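MEDIA RELEASE

Workel Community Workshop begins control stage of member-built robot arm

September

Workel Community Workshop has announced that its member-built bench robot, Lotance, has entered the control and safety stage of construction. The arm is being built by members in the workshop's shared electronics bay and will be available to all inducted members once commissioning is complete.

Lotance is a small articulated arm intended for repetitive bench tasks such as sorting fasteners and presenting parts for gluing. The project was approved by the membership last year with a budget of $2,000, drawn from course fees and the sale of surplus equipment. Nineteen members have contributed to the mechanical work to date, including the machining of the base plate and the printing of the joint covers.

The present stage centres on the operator's control station, a push-button enclosure through which the arm will be started, stopped and reset. Project lead Ntombi Botha said the group had decided early that every operator should work from physical controls.

“Our members range from retired fitters to secondary school students, and many of them have never programmed anything,” Ms Botha said. “They should be able to walk up to the bench and recognise the stop button without having to look for it.”
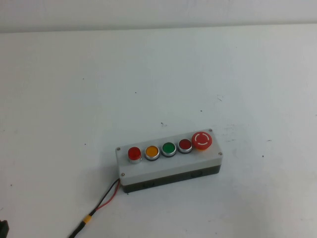
The control station on the bench, with its emergency stop at the end of the row of buttons.

Wiring of the station is being carried out by Eduardo Dagdag and Cheuk-hei Tu. Mr Dagdag, a former maintenance electrician, has prepared a written test procedure of 26 steps, which must be completed and signed by two members before the arm is powered under load. The procedure covers continuity, labelling, the behaviour of the emergency stop circuit and recovery after loss of supply.

“The emergency stop removes power from the motor drives directly — it does not ask the software for permission,” Mr Dagdag said. “Releasing the button will not restart the arm. A separate reset is required, and we will be testing that repeatedly.”

Software for the project is being written by Radosław Gajewski, who has adapted the workshop's existing Ikau motion program for the new arm. The code and wiring drawings will be placed in the members' library at the end of the project.

Induction sessions for prospective operators will be held in the electronics bay at 7 pm, with places limited to three members per session. Dates will be posted on the workshop noticeboard. Enquiries should be directed to Silviu Surdu, membership secretary, at the front desk during opening hours.

ENDS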